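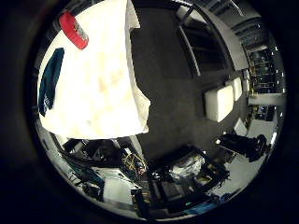 What made the sourdough starter stall at 30 hours? Most likely the new flour; the Bakico bag went in on the same feed that the rise quit.

Mar 19, 2021

Fed both jars again, 30 g of starter each, same water. Jar A got the old Novness rye, jar B got Bakico. A doubled by lunch. B produced 2 bubbles and a smell like a gym bag. Lorna Moncrieff put her nose in it and went home early, though she says those are unrelated.

The 900 g test loaf from B is technically bread. Crumb tight at the bottom, one large cave under the crust where I suppose all the gas had gone to live. Senga ate the heel with butter and gave it "fine," a word she also used for the December loaf that broke the knife.

Jar lid on B was screwed down when I came in. I always leave it loose. Not pursuing this.
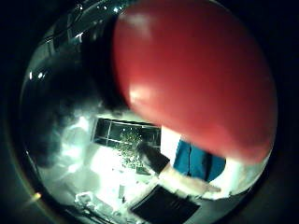 Something round and red, close up.

To do: swap flours between jars, keep everything else as is. Ask Senga Forsyth where she put the good thermometer. Label on A has come off again, so A is the one with the chipped rim until further notice.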